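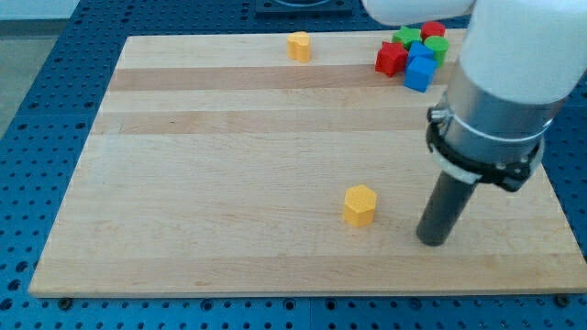
The sorting bench at Skonska's open day. The arm has one black rod to push with.

14 October 2025

I took the morning off to go to the open day at Skonska, who have the long unit behind the tyre place on the Wallside estate. My brother-in-law had a spare ticket and then couldn't go, so I went by myself on the 29 bus and got there before the doors opened. There was a queue, mostly people in work fleeces with firm names on them, and a few students.

I should say I don't work with robots. I spent a long time in a packing shed and now I do the stock and ordering for a garden centre, so I go to these things out of interest and to see what might turn up at work in ten years.

We were given a badge and a paper plan with the benches marked on it, and split into two groups. Mine was taken round by Fergal Flanagan, who looks after the test area. He has a quiet voice and there was a compressor going for the first part of the tour, so I missed most of what he said about the company. I did catch that they started in Drinville and moved when the lease ran out.

The bench I stayed at longest was the one with the coloured blocks. It is a wooden board on a blue table full of holes, with a white arm over it. The blocks are red, green, blue and yellow, in simple shapes like stars, cylinders and a cube, and there is a yellow heart. The job is to move them about the board by pushing. A person types an instruction in ordinary words, such as "put the yellow heart next to the green star", and the arm tries to do it.

I had expected something that picks things up. Fergal said pushing is a good test because the block doesn't always go where you want it. If you push a star off centre it turns, and then you have to go round the other side and correct it. Anyone who has tried to slide a full crate along a bench with one hand will know what he means. He said the heart is the awkward one.

We watched it do a run of instructions. It is slower than I thought it would be. It moves to one side of a block, stops, pushes a little, backs off and comes in again from a different angle. On one go it took a hexagon most of the way across and then nudged a red star out of place on the way past, and it went back and sorted the star out without being told. On another it pushed the wrong block altogether and the young man at the keyboard had to stop it. He didn't seem bothered and typed the instruction again with different wording, and the second time it did what was asked.

A woman in our group asked how often it gets it right. Fergal said that on the simple instructions it managed 75 out of 100 in their last round of tests, and that it drops a fair bit when the blocks are all bunched together. She asked what happens with the other 25 and he said somebody writes them down.

After that there was a talk upstairs by Esben Eyvindsson, who runs the software side. It was meant to be short and it wasn't. The first part was about why they use plain wooden boards and toy shapes before they go near a real product, and I followed that. The second part was charts. The chairs were the stacking kind and my back was bad by the end. He did take questions, and I asked whether the same thing could be used for trays of plug plants. He said pots yes, possibly, plug plants no, as they fall over and the compost goes everywhere. I could have told him that, but it was good to hear it from him.

Tea was in the canteen, with sandwiches from Nic Aodha in town. The egg ones went first. I got talking to a man who fits conveyors and he thought the arm was a waste of time, but he had gone back for a second look at it before he left, so I don't know.

I walked round the blocks bench once more on the way out. There was a school group there by then, and they were being allowed to type in their own instructions. One lad had asked it to make a face.

They are doing another open day in March and you have to book through their website. Parking is poor, so get the bus if you can. The stop is by the tyre place and it is a 2 minute walk from there.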